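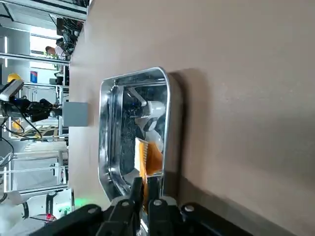 Operators at Zarkwood like to ask why anyone would write a rule for a job the arm already does well, and it's a fair thing to ask at the start of Chapter 15, so let's take our time with it.

A rule is mostly a kindness to whoever comes next. When you work near a gripper and a steel tray, with a second arm at the same table and people not far off, plenty of small choices are being made, and it helps a great deal if they were talked over and written down beforehand (on one page, please, and never 40!).

In this chapter we'll go through the Wesik checklist, which you met briefly on page 66, and then build a shared-table rule of our own: who may step in, who calls the stop, and how a change to the task gets signed off. Keep a pencil handy, as the first exercise begins on the next page.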